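Paper bag fee going up at Plarka, is anyone buying the "green" argument?
Forum > Household > Shopping and Money
Page 1 of 2

doubtful_dora
Posted 7:52 am
Plarka in Doltton has put up a sign saying paper bags go up in January because of "our commitment to the planet." I've shopped there since they opened and the only commitment I've seen is to the candy rack by the register. If the bags are so bad, stop selling them. Where does the fee go? I asked at the service desk and got a leaflet with a leaf on it.

Liew_Lane
Posted 8:15 am
It goes to the store. Same as the price of the milk.

vibeke_th
Posted 8:40 am
I think you're being hard on them. People take fewer bags when they have to pay, that part isn't complicated. I keep two cloth ones in the car and haven't paid for a bag in ages.

doubtful_dora
Posted 8:58 am
And how many cloth bags do you have at home, Vibeke? I've got a closet full, most of them free from banks and dentists. I have read that you have to use a cotton one a huge number of times before it beats paper, and I've read that this is nonsense. I don't trust either side. Everybody quoting a number seems to sell one kind of bag or the other.

Unnur M
Posted 9:31 am
My complaint is with the bags themselves. The plain kraft ones with twisted paper handles used to last me four or five trips. Now every shop wants a gift bag look, and ribbon is useless with anything heavy in it. It cuts into your fingers and then one side pulls out of the panel. I mean this type:
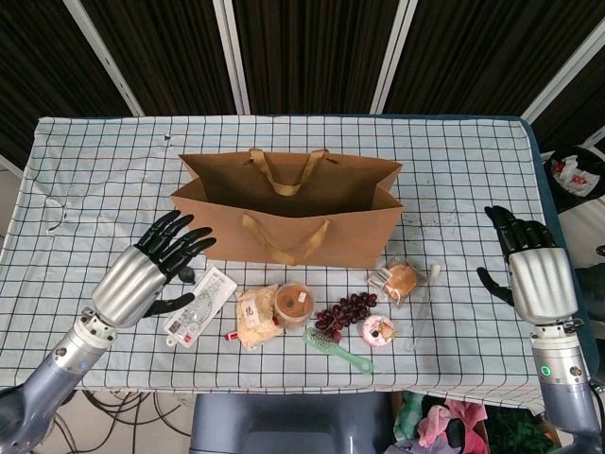

Brown kraft with the ribbon handles, small shopping out in front.

Fine for a card and a box of chocolates. I wouldn't put a jar of pickles in one and walk to the bus.

Liew_Lane
Posted 9:44 am
Disagree on ribbon. I have carried two bottles of wine in one, in the rain, up a hill. It depends how the ends are fixed. Knotted inside is OK, glued is not.

Unnur M
Posted 9:50 am
In the rain? With a paper bottom? I'll believe that when I see it.

Liew_Lane
Posted 9:53 am
Light rain.

jb635
Posted 10:20 am
Jestgate sells a "bag for life" that is supposed to be good for 600 trips. Mine lost a handle before Easter. They did swap it, I'll give them that, but the woman wanted the receipt. For a bag for life! Who keeps that?

vibeke_th
Posted 10:37 am
I do, in a folder. And to answer Dora, I have too many cloth bags as well, but they exist already so I may as well use them. Say you shop once a week, that's 52 bags a year you didn't buy.

doubtful_dora
Posted 11:02 am
It's 52 if you never forget them. I forget them one week in three and I bet you do too. Then I come home with paper, which I use for the recycling, so I'm not convinced anything was wasted. Without those I'd have to buy bin liners. I would like Plarka to put that on a leaflet.

vibeke_th
Posted 11:10 am
OK, I forget them sometimes. I still don't mind the fee.

Unnur M
Posted 11:26 am
Does anyone know if the Doltton store still lets you take the empty produce boxes from the back? They had them by the exit all last winter.

Liew_Lane
Posted 11:41 am
Yes, but go early. Gone by noon most days.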